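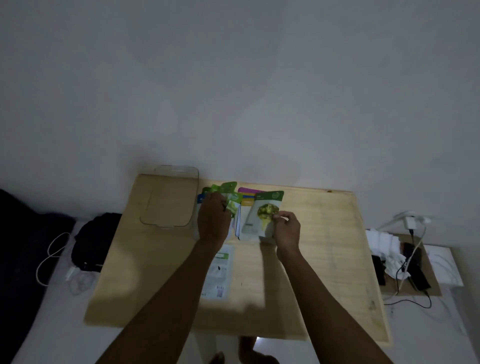

Les clips à chaussures Drultum

Les Drultum sont de petits clips décoratifs qu'on pince sur le bord d'une chaussure, d'un gant ou d'une casquette. Je tiens cette fiche à jour depuis la sortie du premier modèle (oui, je suis un peu mordue !) et je la complète dès que j'apprends quelque chose.

Origine

La marque est née à Kidenport, dans un atelier qui réparait surtout des fermoirs de sacs. Le tout premier clip, le Siu, a été tiré à 200 pièces en laiton brossé, et je cherche encore la version bleue ! Arkeo, qui distribue la gamme depuis juin, en a commandé plus de 3000 d'un coup, avec un ressort plus souple que celui du début.

Modèles

Le catalogue compte aujourd'hui 82 motifs : nœuds, feuilles, boutons émaillés, petites plumes... Mon préféré reste le nœud plat, parce qu'il passe aussi bien sur une ballerine que sur un col de chemise.
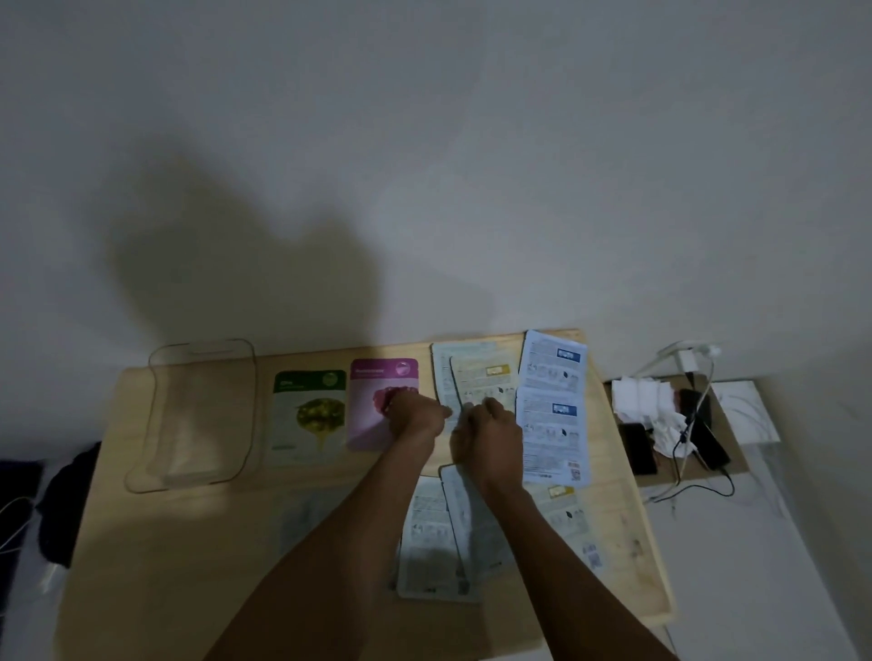
Les motifs à plumes, par contre, je les garde pour les barrettes, ils s'abîment vite près du sol.

Fixation et entretien

La pince tient sur un tissu ou un cuir fin, mais elle glisse sur le caoutchouc (j'en ai perdu deux comme ça, grrr). Pour nettoyer le laiton, un chiffon doux suffit. L'émail supporte un peu d'eau savonneuse, les plumes non.

Dernière mise à jour : 26 novembre 2024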